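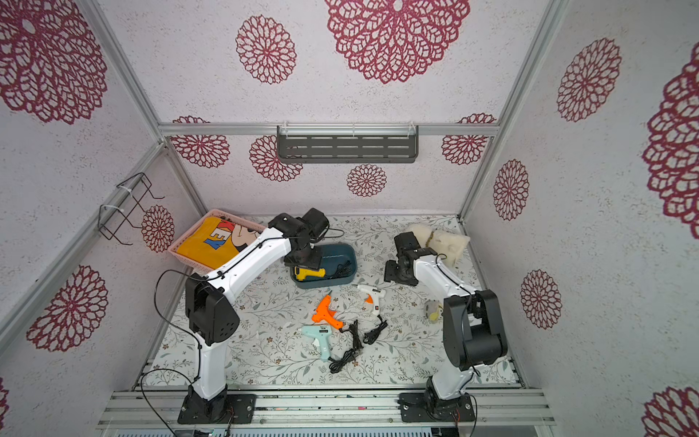 질문: 팔을 멀리 뻗을 때만 그리퍼 모터 통신이 끊깁니다. 모터를 새로 사야 할까요?

답변: 모터를 주문하기 전에 케이블 여유 길이부터 재 보세요. 가까운 자세에서 멀쩡하고 뻗은 자세에서만 끊긴다면 커넥터가 당겨지고 있을 가능성이 높고, 그런 경우에는 모터를 바꿔도 같은 증상이 다시 나옵니다.

티켓 104
제목: 왼팔이 트레이 쪽으로 뻗으면 그리퍼가 응답 없음
장소: Ekley 공유 작업실, 안쪽 작업 셀
장비: Vavetti 양팔 키트, Blomqvist 전원, Barholm 제어 프로그램
등록: Danica Karagiannis
담당: Zorica Nikolovski
상태: 해결됨 (후속 작업 남음)

등록 내용 (Danica)
안녕하세요, 다니차예요. 글이 좀 길어질 것 같아서 미리 양해를 구할게요. 글루건 정리 작업을 돌리는 중인데 왼팔이 자꾸 말썽이에요. 작업 자체는 단순해요. 테이블에 놓인 글루건을 집어서 청록색 트레이에 넣으면 끝이에요. 오른팔은 얌전하게 잘 움직이고, 왼팔도 앞쪽에서는 아무 문제가 없어요. 그런데 트레이 위까지 팔을 뻗어서 그리퍼를 열려고 하면 Barholm 창에 "응답 없음"이 뜨고 그대로 멈춰 버려요. 전원을 껐다 켜면 다시 살아나고요.

처음에는 글루건이 무거워서 그런가 했어요. 전선까지 같이 딸려 올라오니까 아무래도 부담이 되겠다 싶었거든요. 그래서 양 인형으로 바꿔서 해 봤는데 똑같이 멈추더라고요. 심지어 빈손으로 뻗어도 멈춰요! 빈손 시험에서는 17번째 반복에서 처음 멈췄고, 다시 켠 다음에는 더 빨리 멈췄어요. 그리퍼 모터를 새로 주문할까 하다가, 저번에 급하게 샀다가 서랍에 넣어 둔 부품들이 생각나서 일단 여기 먼저 올려요.

답글 (Zorica)
다니차, 자세히 적어 줘서 고마워요. 이렇게 써 주면 뒤에 보는 사람도 훨씬 편해요. 빈손으로도 멈춘다는 부분이 제일 도움이 되네요. 과부하는 일단 뒤로 미뤄 두고 다음 순서로 봐 주세요.

전원이 들어온 채로 커넥터를 뽑지 말고, 꼭 Blomqvist 스위치를 내린 다음에 만져 주세요. 팔이 툭 떨어지니까 손으로 받쳐 주시고요. 트레이에 들어 있는 것도 미리 빼 두면 좋겠어요. 전에 제 팔이 떨어지면서 드라이버 통을 엎은 적이 있는데 나사 줍느라 저녁이 다 갔어요.

그다음에 왼팔 그리퍼 모터와 손목 모터의 커넥터를 한 번씩 뺐다가 끝까지 밀어 넣어 주세요. 그 상태로 팔을 천천히 손으로 뻗어 보면서 케이블이 팽팽해지는 자세가 있는지 봐 주세요. 어디에 걸리는지도요. 그리고 멈춘 순간의 Barholm 로그를 지우지 말고 붙여 주세요. 창을 닫으면 사라지는 버전이라 꼭 저장부터 하셔야 해요.

답글 (Danica)
오후 8시에 작업실에 와서 해 봤어요. 커넥터는 둘 다 꽂혀 있기는 했는데, 그리퍼 쪽은 손끝으로 미니까 딸깍하고 조금 더 들어가더라고요. 이거다 싶어서 신나게 다시 돌렸는데, 한참 잘 되다가 또 멈췄어요. 흑흑.

로그는 아래와 같아요. 조리차가 말한 대로 창 닫기 전에 저장했어요.

왼팔 이동 시작, 목표: 트레이 위
손목 모터 응답 정상
그리퍼 모터 응답 없음, 재시도
그리퍼 모터 응답 없음, 재시도
재시도 3회 초과, 왼팔 정지
오른팔 대기 자세 유지

전압도 봤는데 멈추는 순간에 떨어지는 모습은 안 보였어요. 오른팔을 쉬게 하고 왼팔만 움직여도 같아요. 그러니까 전원은 괜찮은 것 같은데, 제가 전기 쪽은 늘 자신이 없어서 틀렸으면 말해 주세요.

답글 (Zorica)
로그 잘 봤어요. 손목까지는 답이 오고 바로 그 뒤의 그리퍼만 답이 없네요. 이 키트는 모터가 한 줄로 이어져 있어서, 끊긴 자리 뒤로는 전부 조용해져요. 그러면 의심할 곳은 손목과 그리퍼 사이 구간이고, 그 안에서도 케이블, 커넥터, 그리퍼 모터 기판 정도가 남아요. 전압 판단은 저도 같은 생각이에요. 전원이 문제였다면 다른 모터도 같이 투덜거렸을 거예요.

하나만 더 부탁할게요. 오른팔의 그리퍼 케이블이랑 서로 바꿔 끼워 보세요. 고장이 케이블을 따라 오른팔로 넘어가는지, 왼팔에 그대로 남는지만 알면 돼요. 그리고 왼팔은 선이 바깥으로 고리를 그리면서 테이블 밖으로 늘어져 있잖아요. 그 선이 움직일 때 어디에 걸리지는 않는지도 같이 봐 주면 좋겠어요. 뻗는 동작을 제일 느린 속도로 놓고 선만 쳐다보고 있으면 돼요. 팔을 보면 자꾸 팔에 눈이 가니까 일부러 선만요.

답글 (Danica)
바꿔 끼우고 왔어요! 결과부터 말하면 문제는 왼팔에 그대로 남았어요. 오른팔은 왼팔에 있던 케이블로도 아주 잘 움직여요. 그래서 잠깐 '역시 모터인가' 하고 풀이 죽었는데, 느린 속도로 선만 보고 있다가 드디어 찾았어요.

늘어진 선의 아래쪽이 앞쪽 프로파일 모서리에 살짝 걸려요. 앞에서 움직일 때는 여유가 있어서 티가 안 나는데, 트레이까지 뻗으면 걸린 채로 위쪽이 당겨져요. 그러면 팔을 따라 묶어 둔 선이 통째로 조금씩 밀려 올라가고, 손목에서 그리퍼로 가는 짧은 선이 비틀려요. 반복할 때마다 아주 조금씩 움직여서, 커넥터를 꽉 밀어 넣은 직후에는 한참 멀쩡했던 거예요. 처음에 한동안 잘 돌다가 멈춘 것도 이제 이해가 가요. 찾고 나니까 어찌나 반갑던지, 옆자리에서 인두 쓰던 분까지 불러서 보여 드렸어요.

그런데 이걸 어떻게 고치는 게 좋을까요? 타이로 더 세게 묶으면 되나요?

답글 (Zorica)
와, 잘 찾았어요! 세게 묶는 건 말리고 싶어요. 꽉 조이면 관절이 돌 때 선이 갈 데가 없어서 이번에는 피복이 상해요. 저라면 이렇게 하겠어요.

손목과 그리퍼 사이의 선을 21cm짜리로 바꾸세요. 부품 서랍 왼쪽 칸, Vavetti라고 적힌 봉투에 있어요. 커넥터 바로 뒤에서 느슨한 고리를 한 번 만들고, 그 고리 뒤쪽을 하우징에 고정해 주세요. 당기는 힘이 커넥터까지 못 가게 하는 게 목적이에요. 팔에서 내려오는 선은 모서리에 닿지 않게 길을 바꾸고, 닿을 만한 자리에는 고무 몰딩을 끼워 주세요. 몰딩은 재단기 밑 상자에 자투리가 많아요.

끝나면 바로 글루건으로 가지 말고 빈손 시험부터 해 주세요. 트레이 위에서 그리퍼를 열고 닫는 동작까지 넣어서요.

답글 (Danica)
말해 준 대로 다 했어요. 봉투는 왼쪽 칸에 없고 오른쪽 칸 맨 밑에 있었어요(혹시 나중에 찾는 분을 위해 적어 둡니다). 몰딩은 가위로 잘리기는 하는데 단면이 좀 못생기게 나왔어요. 기능에는 상관없으니까 그냥 뒀어요.

빈손 시험은 멈춤 없이 끝났고, 양 인형도 문제없이 옮겼어요. 그다음에 주황색 글루건으로 해 봤는데 통신은 한 번도 안 끊겼어요. 대신 다른 일이 생겼어요. 민트색 글루건의 전선이 주황색 쪽에 걸려서 같이 끌려왔거든요. 로봇이 보기에는 잘 집은 거라서 아무 경고도 없이 씩씩하게 둘 다 끌고 갔어요. 얼른 정지 버튼을 눌러서 다친 건 없어요.

답글 (Zorica)
그건 이 티켓이랑 원인이 다르니까 새로 하나 열어 주세요. 전선 있는 물건은 다들 한 번씩 고생해요. 당장 돌려야 하면 시작할 때 글루건 전선끼리 겹치지 않게 펴 놓고, 들어 올리는 속도를 낮춰 두세요. 전선을 말아서 묶어 두는 방법도 있는데, 그러면 나중에 늘어진 전선을 다루는 연습이 안 되니까 그건 다니차가 무엇을 하고 싶은지에 따라 정하면 될 것 같아요.

그리고 오른팔도 같은 방식으로 선 정리를 해 두면 좋겠어요. 지금은 괜찮아도 바깥쪽으로 뻗는 동작이 늘어나면 같은 증상이 나올 수 있어요.

처리 메모 (Zorica)
원인: 왼팔 케이블이 앞쪽 프로파일 모서리에 걸려 손목과 그리퍼 사이 커넥터에 힘이 전달됨.
조치: 해당 구간 케이블 교체, 느슨한 고리와 고정점 추가, 배선 경로 변경, 모서리에 고무 몰딩 부착.
교체하지 않은 것: 그리퍼 모터, 전원, 제어 보드.
남은 일: 오른팔 배선 정리, Barholm 로그 자동 저장 설정, 부품 서랍 이름표 수정.

답글 (Danica)
이름표는 제가 오늘 고쳐 놓고 갈게요. 로그 자동 저장은 설정 화면에서 못 찾겠어요. 다음에 작업실에서 만나면 어디 있는지 좀 알려 주세요. 오른팔용 케이블도 같은 봉투에서 하나 꺼내 뒀어요.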